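The yellow bowl and the rest of the kitchen

March 3, 2020

I have been sorting out the kitchen since we got back, one cupboard at a time, in the evenings after work. The flat has a small kitchen and too many things in it. Most of them came with me from the old place on Verstraete, where there was a larder, and for two years they have been stacked in cupboards that were never meant to hold them. I'd open the door under the worktop and a lid would roll out. I'd put it back and shut the door quickly.

I started with the pans, as they take up the most room. I own three I use and had four I didn't. The big stockpot went to Liesbeth Segers downstairs, who makes soup for her whole family on a Sunday and was borrowing it anyway. The two small frying pans had lost their coating and went out. I kept the milk pan even though I hardly drink milk, and I may change my mind about that.

Baking tins were next. I bake bread and one kind of cake, so I kept the loaf tin, the round tin and a flat tray. There was a set of tart rings still in the Orari bag, with the receipt, from a sale I don't remember going to. Sanne Peeters took those. She says she will use them. We'll see.

The plastics drawer took a whole evening. I tipped everything out on to the floor and matched lids to boxes, and when I'd finished I had 13 lids with no box. I don't know how that happens. Boxes must break or go home with other people and the lids stay behind. I put all the lids in the recycling and then, of course, found one of the boxes in the fridge two days later with cling film over it.

After that I did the strainers and colanders, which I thought would be quick. I had the large metal colander for pasta, a fine sieve for flour, a second fine sieve with a bent rim, a tea strainer, and a little yellow plastic bowl with holes in the bottom. I had forgotten about the bowl. It came from Grikine, the household shop near the station that closed down, and I bought it with a washing-up brush and some pegs when I first moved out. It must have been at the back of that cupboard since the day I unpacked.

My first thought was to get rid of it. It is too small for pasta and the holes are too far apart and too few to drain anything in a hurry. But I had some radishes to wash that night, so I used it for those and left it by the sink, and the next morning I used it for a handful of grapes. It has been out ever since. It turns out that most of what I rinse is a small amount of something, and I'd been getting the big colander down every time, then washing it and finding somewhere to stand it while it dried.

I like the bumps inside. There are four of them on the bottom, in among the holes, and I think they are meant to lift the food a bit so it doesn't sit flat. That may be wrong. There is a foot underneath as well, so it stands up off the table. 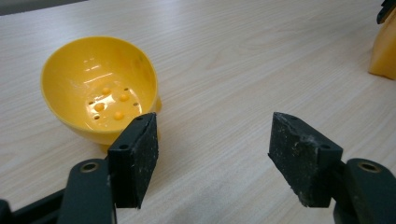 The yellow bowl on the table.

It isn't good for everything. Rice is no use in it, and lentils were a mistake. Salad needs something bigger. For berries, cherry tomatoes, a few beans or one person's worth of grapes it is the right size, and I can put it on a saucer and take it to the table as it is.

So the bowl stays, and the bent sieve has gone. The metal colander now lives on the top shelf and I get it down for pasta. The fine sieve hangs on a hook inside the cupboard door. I bought the hook from Vendora, in a pack of 17, when I wanted one. If anybody local needs hooks, please ask.

What's left is the cupboard over the fridge, which I can't reach without the steps, and the spice shelf. I had a quick look at the spices last night. There are two jars of ground cumin, both open, and a third in the shopping bag I hadn't unpacked. I also want to find a better place for the tea towels. At the moment they are in the drawer with the tin opener and they catch on it whenever I pull one out. Sanne thinks they should go on a rail on the side of the worktop, but the bin stands there, and I'd have to move the bin first.

I'll do the fridge cupboard next week if I can borrow the taller steps from Liesbeth.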